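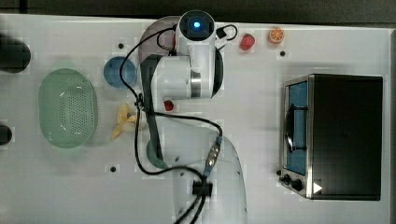 By the Sterero product team, Clorndale | Updated 2023-07-25

Sterero Grasp Planner 2

Sterero is planning and perception software for a single arm working over a tabletop. It takes frames from an overhead camera and a wrist camera, finds the objects within reach, ranks possible grasps and sends a checked path to the arm controller. It runs on an ordinary Linux workstation next to the cell.

What it does

Scene model. The overhead view is split into objects and fixed obstacles. Small items such as toy fruit are treated as things to pick up. Bowls and baskets can be set as targets, obstacles or both. Large items, a toaster oven for example, are entered once as a keep-out box and stay in the model until you remove them.

Path checking. Every path is tested against the arm, the table and the keep-out boxes before it is released. Cables on the outside of the arm can be covered by a padding value for each link - set this higher if your cables hang in loops.

Wrist view. Once the fingers are near the object, the wrist camera takes over. The software compares the object's outline with the finger positions and corrects the approach until the fingers close. Soft and fuzzy surfaces have their own contact profile, with a slower close and a lower force limit. Sewn-on labels and patches are kept as part of the object and are not split off as a second item.

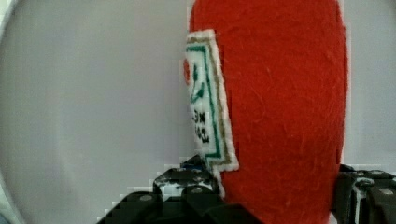
Can I use the planner without the wrist camera?
You can, but the final approach correction is switched off and grasps are planned from the overhead view only.

Logging and replay

Each run is saved as one file with both camera streams, joint positions and planner decisions. The replay tool, Barreto, opens these files and lets you step through a grasp, change a setting and plan it again offline. The object library that comes with the license holds 636 entries, and you can add your own from more than 2 views.

Defaults

Grasp score threshold: 70
Speed limit during approach: 80 mm/s
Link padding: set per link, off by default

Support

Updates are sent out from our Hurumska office. The next one is planned for August and adds a second soft contact profile. Current license holders get it at no charge.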